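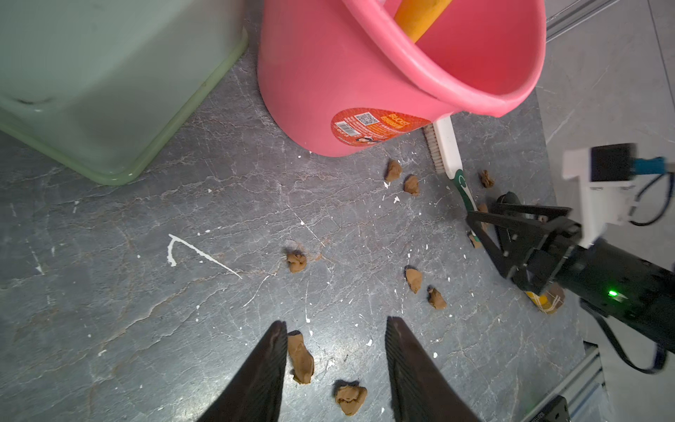 Flarivcombe Project, Plotarow Lab
Second interim report: two-arm cleaning from demonstration

1. Summary of the period

The grant pays for one question: how much does a policy for two-arm cleaning gain when it is trained on demonstrations recorded in clutter? In this period we finished the recording set-up, collected the first full batch, and trained Roy, our baseline policy. Dreker, the version that plans both arms together, is trained but only partly tested.

2. Data collected

We kept 100 demonstrations after review. Each runs up to 24 steps, and each step is labeled by arm and by tool. The cell has two arms on a shared rail, tiled walls and floor, and brown clay or similar material as debris. Tools and other objects are moved between demonstrations, so the policy can't learn a fixed layout.

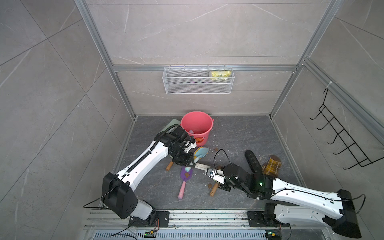
Labeling took longer than planned. Steps where both grippers work close together were the main cause, and we rewrote the labeling guide twice before two labelers agreed often enough to go on.

3. Results so far

Roy completed 59 of its 100 test runs. Most failures came at the grasp — the gripper closed beside a handle, or took the wrong one when several lay near each other. Picking a tool out of a group is now scored separately in these three areas:

- Tool choice. The policy has to select the tool named in the instruction when others of a similar shape are on the floor.
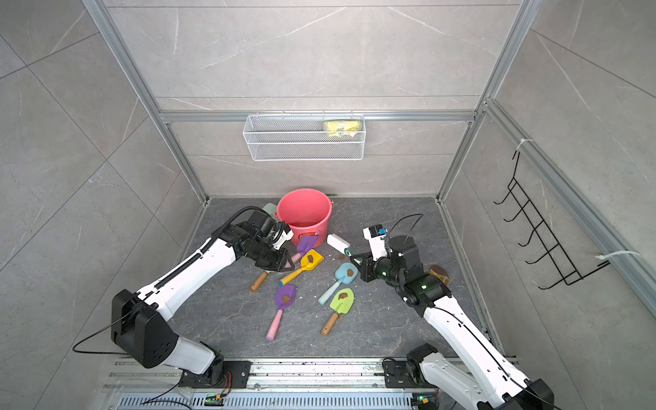
- Grasp. The fingers have to close on the handle and hold through the lift.
- Hand-off. One arm has to release only after the other has a firm hold.

Dreker is ahead of Roy on hand-off in the early runs. We aren't reporting a figure until the full test is done.

4. Spending and next steps

Spending is on plan, apart from labeling hours. We ask to move 2 percent of the equipment line to labor. The full Dreker test comes next, and the final report is due in December. 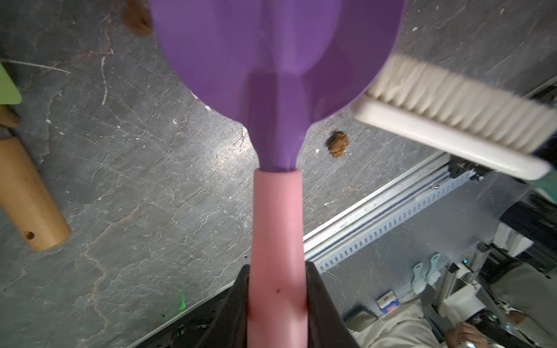

Submitted by the Plotarow Lab project team, 14 Apr 2020

The wrist camera views will be included in the next data release along with the fixed views. Step labels will follow the revised guide, and the earlier labels will be kept in a separate folder.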